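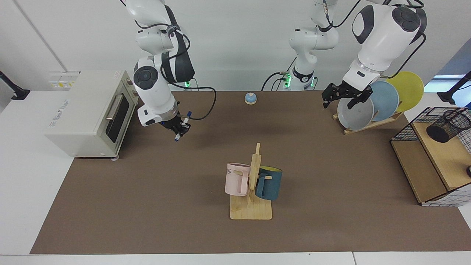
Brown mat on a white table, toaster oven at left.

Pundside Kitchen Table Study: we're looking for people who cook at home

Do you make supper most nights of the week? Do you have opinions about where the salt should live? Then we would love to hear from you. Pundside is a small publisher of household guides, and we're putting together a new book on cooking in small kitchens — the kind with one good counter, a drawer that sticks, and never quite enough places to plug things in. We'd like it to be built on what people do at home, so we are asking for your help.

We're hoping to sign up 80 households in and near Tokska. You don't need to be a good cook. You don't even need to like cooking very much, and some of the most useful notes we got for our last book came from folks who would happily eat toast every night if their families let them. Renters, homeowners, students sharing a place, grandparents cooking for one: all are welcome. The only firm rules are that you are 18 or older, that you cook at home at least four times a week, and that your kitchen is on the small side (if you think it's small, it's small enough for us).

What you would be doing

For two weeks in May you'd keep a simple paper diary, which we will mail to you along with a stamped envelope for sending it back. Each evening you jot down what you made, what you used to make it, and anything that got in your way. It takes around ten minutes, maybe a little more on the nights when you have something to get off your chest. Please don't tidy up your answers for us! If dinner was cereal, write cereal.

After that comes one visit to our office on the second floor of the Hayashi Building, where we'll sit down together over coffee and go through your diary. Plan on an hour and a half. There is an elevator, street parking is free after 5, and you are very welcome to bring a child along.

What you get

Every household that finishes the diary and the visit receives $205, paid by check at the end of your visit. You'll also get a copy of the book when it comes out, with your name in the thank-you pages if you'd like it there. Diaries are kept private, and nothing you write will be printed without your say-so.

How to sign up

Send a short letter or card to Kitchen Table Study, Pundside, 1,214 Irkano Road, Tokska, or drop a note in the box by our front door. Tell us who lives with you, how many nights you cook, what your kitchen is like, and the best way to reach you in the evening. We read every note and will answer each one, though it may take us a few days — we're a small office and we do like to write back properly.

Posted 26 Apr 2021. Sign-up stays open until all the places are filled.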